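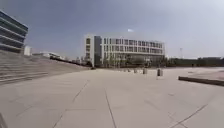 # Clukholm Guided Outings Table

Tags: Travel & Leisure > Outdoor Activities > Open Data

Last updated: February

One table of guided outdoor outings sold to visitors in the Clukholm area: horseback rides, canoe trips, night walks, climbing sessions and bike tours. Each row is one outing as an operator lists it for one season. The table was put together so that trip planners can filter by age limit, license or permit needed, and group size without opening every operator's own page.

Maintainer: Lanying Fu

## Contents

- `outings.csv` — main table, 200 rows
- `operators.csv` — one row per operator, joined on `operator_id`
- `places.csv` — meeting points, joined on `place_id`
- `notes.txt` — free-text remarks that did not fit a column

All files are UTF-8, comma separated, with a header row. Empty cells mean the operator gave no value. A zero is a real zero.

## Columns in outings.csv

- `outing_id`: integer, stable between releases
- `operator_id`: integer
- `place_id`: integer
- `activity`: one of 32 codes, listed at the end of `notes.txt`
- `season`: `summer`, `winter` or `all`
- `min_age`: whole years
- `child_with_adult`: `y` or `n`. If `y`, a child at `min_age` must share a boat, saddle or bike with an adult
- `permit`: short text, such as "driver's license" or "fishing permit"
- `duration_min`: minutes from meeting to return, including fitting of gear
- `group_max`: paying guests, guide not counted
- `price_adult`, `price_child`: local currency, tax included
- `gear_included`: `y`, `n` or `part`

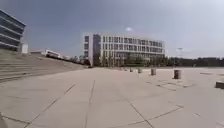
Open plaza and white building with rows of windows.

## How the rows were collected

Listings came from printed leaflets and from a booking export supplied by Ultix. Where the two disagreed, the leaflet value was kept and the export value was moved to `notes.txt`. Prices were typed in by hand and checked once against the source.

Durations are less even. Some operators count the ride to the start point and some do not. Ding lists only time on the water, so 30 minutes were added to each of its canoe rows to cover the shuttle and the safety talk. These rows have `adj` in the last column.

Outings offered only to private groups were left out, as were courses that run over more than one day.

## Meeting points

`places.csv` gives a name, a short direction in words and a surface code. Surface codes are `paved`, `gravel`, `grass` and `mixed`. They describe the meeting point only and say nothing about the trail.

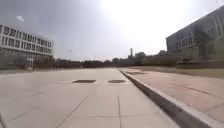

Pale paving slabs with two dark drain covers.

## Known problems

- Child prices for the Imton rides are missing. The leaflet says "ask at the desk."
- About 3 percent of rows have no `group_max`.
- Activity codes for snowshoeing and winter walking overlap. Treat them as one if you are counting.
- `permit` is not normalized. "License" and "driver's license" both occur and may mean the same thing.

## Loading

 import pandas as pd
 o = pd.read_csv("outings.csv")
 p = pd.read_csv("places.csv")
 df = o.merge(p, on="place_id", how="left")

Use a left join. Some outings have no fixed meeting point and would drop out otherwise.

## License and corrections

Free to reuse with credit to the maintainer. Send corrections with the `outing_id` and a copy of the leaflet page — changes without a source are not merged.

This site uses cookies to remember your settings. By continuing to browse you accept our cookie policy.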